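# Moved from packing to "teaching" the new system - is this a real job?

Posted in Workplace & Careers, May 24, 2020

I pack returns at Koteck. In January they signed up with Dunard for automation, and two of us from my line got moved to a side room to tidy shoes onto a rack with hand-held grippers, over and over.

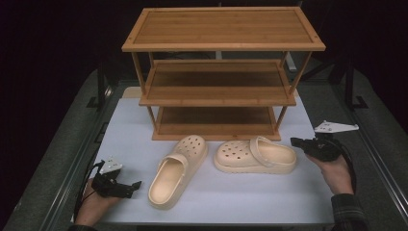

My quota is 200 rounds a shift. My best so far is 153. A pair of clogs is worse than you'd think, one on its side and the other pointing any which way, and you have to do it all slowly and cleanly or the round gets tossed. Same pay as packing. The manager says this "frees us up for better work" but can't name any of it. Has anybody been through this? What should I ask for?

**trorka_nights**

We had this at Trorka. Six of us did it, and the room closed once they had what they wanted. Four went back to the floor and two left. The machine they got handles the easy stuff and a person still stands next to it fixing the rest - at the old rate, with a faster line. So I wouldn't believe "better work" until it's a job title with a number beside it. Ask in writing what your position is when the project ends, who set the 200, and whether tossed rounds count against you. Also ask for wrist breaks. I didn't, and I was sorry.

**boxcutter88**

just be glad its not lifting. robots been coming for years and im still here

**mill_end**

I'd be less gloomy than the first reply, but not by much. At Cozma the people who did this got a small bump, only because they asked before the quota was settled. You may be late for that. Do keep your own tally of rounds, by shift, at home.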